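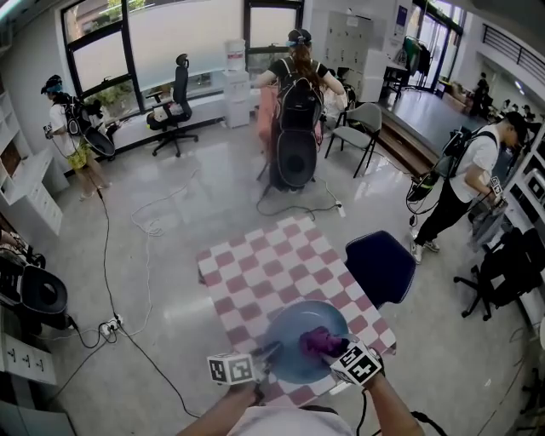

4.2 Drying, and the case for leaving it to the air

Of the 2,227 diary entries collected from the shared households in Stumavside and Fletholm, 315 mention drying. This is a small share for a task that took up so much of the follow-up interviews, and the gap needs some comment. Washing gets written down. It has a start and an end, it makes noise, and the person who does it would like it known. Drying tends to be folded into some other activity, such as talking, waiting for a kettle, or standing in the kitchen to find out what a housemate meant by a remark at breakfast. Several diarists who told us in interviews that they "always" dried had not recorded doing it once. We don't take this as evidence of lying. We do take it as a reason to be careful with the word "always," which in our transcripts seems to mean something like "on the occasion I am now thinking of."

The households fall into two camps, which we call wipers and leavers. Wipers hold that a dish is finished when it has been dried with a cloth and put back in the cupboard. Leavers hold that it is finished when it has been put in the rack, and that the cupboard is a kind of optional extra. Both camps describe their position as common sense, and both are able to name a parent who agreed with them. Mixed households are the most common type in the sample and produced nearly all of the material quoted in this section.

The leavers' argument is usually put in terms of hygiene. A damp cloth, they say, moves dirt from one plate to the next, while air is free and has no known grudges. One Fletholm diarist had read an article on the subject, could not find it again, and cited it in nine separate entries. The wipers rarely answer on the same ground. They talk about space. In a kitchen with one counter, a full rack is a decision made on everyone's behalf, and the next person to cook has to undo it before a single onion can be cut. It is worth noting that the leavers in our sample tended to cook late, after the rack had been emptied by somebody else.

Where the drying is done also matters more than we expected when we drew up the coding sheet. We had a single code for "at sink," and it had to be split almost at once. Counters fill up, and the work then moves to whatever flat surface is free. The table is the usual choice. Figure 3 gives the basic arrangement of cloth, plate and table, with a purple cloth against a large blue plate and a checkered tablecloth underneath. Once the plate is resting on something, the person needs less grip and gets a second layer of fabric thrown in, a point made to us at length by a retired upholsterer in Ilie during the pilot interviews. It also places the work in the middle of the room, where it can be seen. Whether this is an advantage depends on who was asked. Housemates seated at the table described it as being dried at.

4.2.1 The cloth as evidence

Cloths came up in the interviews without any prompting. We had included no question about them, on the assumption that a cloth was a cloth. This was naive. Informants separated the hand cloth from the dish cloth, the dish cloth from the glass cloth, and all of these from what one household called "the other one," which lived under the sink and was used for the floor, the bicycle and, on one occasion that was still being discussed when we visited in October, a salad bowl.

The rules that governed these distinctions were firm and for the most part unspoken. New housemates learned them by breaking them. The typical account runs as follows: the newcomer picks up the nearest cloth, uses it, and hears a short intake of breath from across the room. No correction is offered. Some time later a hook appears, or a label, or the good cloth simply goes away to live in someone's bedroom. A Stumavside informant described returning from a weekend with her sister to find that all the cloths had been sorted by color, that she did not know what the colors meant, and that it now felt too late to ask. She bought her own roll of paper towels and has used them ever since.

We had hoped that color would turn out to be a shared code across households, as it partly is in professional kitchens. It is not shared at all. Blue meant glasses in one house and hands in another. Checks were felt to be "for drying" by nearly everyone who had an opinion, yet the same pattern on a tablecloth was felt to be "for guests," and nobody we spoke to could say what a guest was supposed to wipe their hands on.

4.2.2 Racks, and what was done about them

Part of the original plan was to test whether equipment could settle the matter. The Grokov two-tier rack was placed in the 11 households that had reported a standing disagreement about drying. Our reasoning, which looked sound on paper, was that more room in the rack would leave the counter free and give the wipers nothing to complain of.

The result was a larger pile. Within the first weeks the upper tier had filled with clean dishes that were never taken down, and the lower tier had taken over the job of the old rack, with its old quarrels intact. Informants began to speak of the upper tier as storage. In 2 households the cupboard nearest the sink was emptied in response and given over to pasta. One leaver regarded this as a complete victory and asked whether a third tier was available.

Tuulikki Kauppinen, who carried out the Fletholm visits, noted at the time that the rack had also changed who was blamed. Before it arrived, an overfull counter was the fault of the last person to wash. Afterward it was the fault of the rack and, by a short step, of the research team. Her field notes from this period make for lively reading. We have left most of them out, though we adopt her suggestion that "equipment" be treated as a member of the household for coding purposes, given that it was spoken of as one and came off rather badly.

4.2.3 Limits of the diary method for this task

Two cautions apply. The diaries were filled in at the end of the day, when the urge to be fair to one's housemates is at a low point. Entries on drying are also shorter than those on any other kitchen task except descaling, and they lean heavily on the passive. Dishes "were left." The cloth "had been used." We coded such entries as having no stated agent, which our second coder considered generous, since in most of them the agent had clearly been sitting a few feet away.

We also can't say much about households of one. The few solo diarists in the pilot recorded drying only when something broke, and their entries on cloths were untroubled. One used a single cloth for everything and rated her satisfaction with domestic arrangements at the top of the scale. She was left out of the main sample under the criteria set out in Section 3, and the matter of what gets dried, and when, is taken up again alongside the trash in Section 4.3.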